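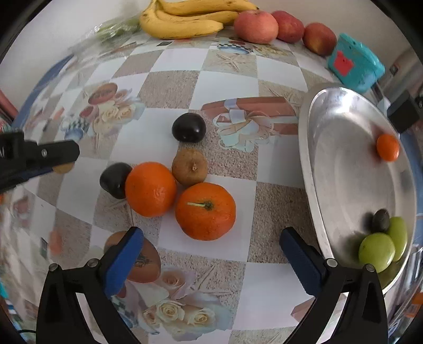

Nosora Flutden 12: review
28 Oct 2020

Flutden is the annotation and replay package Nosora sells for manipulation recordings taken with hand-held grippers. It does three jobs: it aligns video with finger width, it proposes object masks, and it exports trimmed episodes for policy training. We have run version 12 on our fruit sorting recordings since July, on a Linux workstation with one GPU.

Installation was uneventful. Lens calibration is read from a text file, and the fisheye model is applied before mask proposal, so straight table edges come out straight in the working view. Import of 300 episodes finished overnight.

Mask proposal is the weak part. On a printed tablecloth the default model returns masks for printed flowers and gift boxes along with the fruit. Raising the confidence threshold removes most of these, but small dark grapes in a metal tray go with them. The optional Gesska module adds a parallax check across frames and drops flat regions. It handled the prints well. It did not handle reflections in the tray, which we still delete by hand.

Grasp segmentation is better. The tool marks closure from finger width and confirms it from object motion relative to the pads. We checked 50 grasps against manual labels, and 9 needed the start point moved.
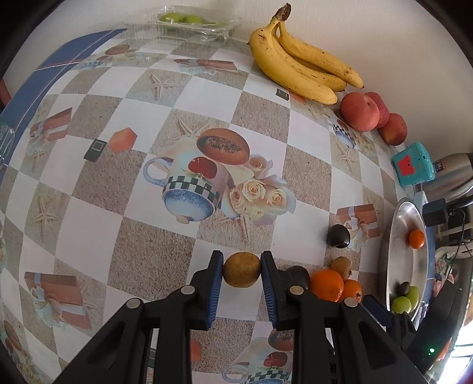
Can the grasp detector be used without the mask model?
Finger width alone is enough to run it, but the motion check is then skipped and light touches are logged as grasps.

Export is fast and the episode format is documented. The timeline editor has no undo across sessions. Keyboard shortcuts cannot be remapped. The Mladenović plugin for batch relabeling fixes neither, though it does allow class names to be merged after export.

Recommended for grasp timing. For masks on patterned surfaces, budget for Gesska and for manual cleanup.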